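Gornbridge bench 5 — pre-demo check, remote control station

E-stop in reach of operator: OK
Leader arm zeroed: OK
Gripper screws: checked, none loose
Tabletop clear of grit: sweep before each run
Tray of granules: rim clean, no cracks
Handle tape: seam raised, watch for lifting
Demos logged: 138 — stop at 150 for re-zero 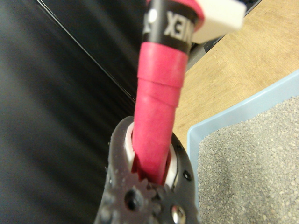

Drostell adds that the seam should be checked every 69 demos, and that operators should slow down before closing on the handle.

Status: pass with comments

3 comments · 2 shares
© Gornbridge · Back to top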